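Lendisent Storage: Frequently Asked Questions

Renting a unit

What sizes do you have?
Units come in four sizes: locker, small, medium and large. A locker holds a few boxes and a suitcase. A small unit takes the contents of a studio apartment if you stack well. Most people moving out of a two-bedroom place choose a medium. If you are between sizes, ask the front desk to show you both before you sign.

Can I see a unit first?
Yes. Come by during office hours and someone will walk you through. You do not need an appointment unless you want to look at the climate-controlled floor, which is kept locked. Call ahead for that one and ask for Lavanya Sundaram.

How long do I have to rent for?
The shortest term is one month. After that the rental runs month to month until you give notice. We ask for two weeks' notice in writing, and email is fine.

How many units are there?
There are 252 in the main building. The large units fill up every July when leases turn over, so reserve early if you are moving in summer.

What do I need to bring to sign up?
A government photo ID and a payment card. If you are renting for a business, bring something with the business name and address on it. A second person can be added to the account at any time, but they have to come in and show ID too.

Packing and covering

How should I pack dishes and glass?
Use small boxes with a double layer of paper on the bottom. Wrap each piece separately and stand plates on edge. Fill the gaps at the top so that the lid does not sag when something is put on it. Mark the box on the side, where you can still read it once it is in a stack.

Can I use plastic bins?
Yes, and they stack better than used cardboard. Make sure whatever you put in them is fully dry before you close the lid.

What should I cover furniture with?
Cloth. Old sheets, moving blankets or any clean fabric will do. Plastic wrap is fine for the drive over, but take it off upholstered pieces once they are in the unit. It holds moisture against the material, and over a few months that can leave marks or a smell. Shake the cloth out first and check it for grit, which can scratch a finished surface.

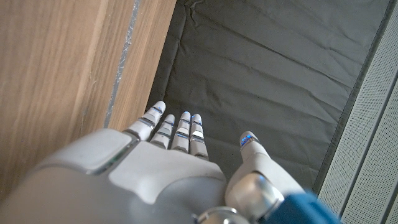

Dark gray fabric sheet, slightly crumpled, with a wooden panel to the left.

Do you sell boxes and tape?
The office carries boxes in three sizes, tape, packing paper, mattress bags and disc locks. Unopened supplies can be returned with the receipt. We do not rent out blankets.

Should I take furniture apart?
Take off table legs and take bed frames down. Put the screws in a bag, write on it what they belong to, and tape it to the piece itself. Dressers can stay whole, but empty the drawers. Leave refrigerator doors propped open a little.

What can't I store?
No food of any kind, including pet food and birdseed. No fuel, paint thinner, propane tanks, fireworks or ammunition. No live plants or animals. Lawn mowers are allowed if the tank has been drained. Tires are limited to four per unit.

Are paper goods all right?
Books, files, tissues and paper towels can all be stored. Keep them off the floor on a pallet or shelf, and leave a gap between the stack and the outside wall. For photographs or documents you can't replace, we suggest the climate-controlled floor.
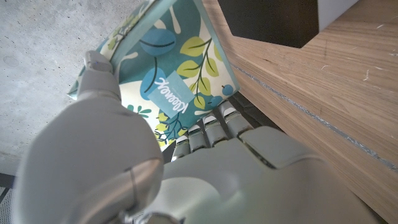
Access and security

When can I get in?
The gate opens at 6 a.m. and closes at 10 p.m. every day of the year. Be out by closing time. The keypad will not let you back through after that, and you will have to call the after-hours number posted at the gate.

Do I use my own lock?
You can bring one or buy one from us. It must be a disc lock. Please don't use two locks on one door. Lendisent does not keep a copy of your key, so leave a spare with someone you trust.

Can a moving company go in without me?
Only if you send the office the company's name and the date beforehand. Araceli Ponce handles these requests and will reply with a one-day gate code. Trucks over the posted height need to use the rear entrance.

Billing

When is rent due?
On the first of the month. There is a five-day grace period, then a late fee is added. After thirty days unpaid, gate access is turned off until the balance is cleared.

Do I need insurance?
Yes. A homeowner's or renter's policy often covers stored goods, but the limit may be lower than you expect, so read it. If you don't have a policy, we offer two plans, one covering up to $800 and a larger one that you can ask about at the desk.

Is there a deposit?
There is no deposit on lockers or small units. Medium and large units have a refundable cleaning deposit. Sweep the unit, take everything with you and remove your lock, and the deposit goes back to the card you paid with.

Who do I contact about a bill?
Email the billing desk, attention Friederike Janssen, and put your unit number in the subject line.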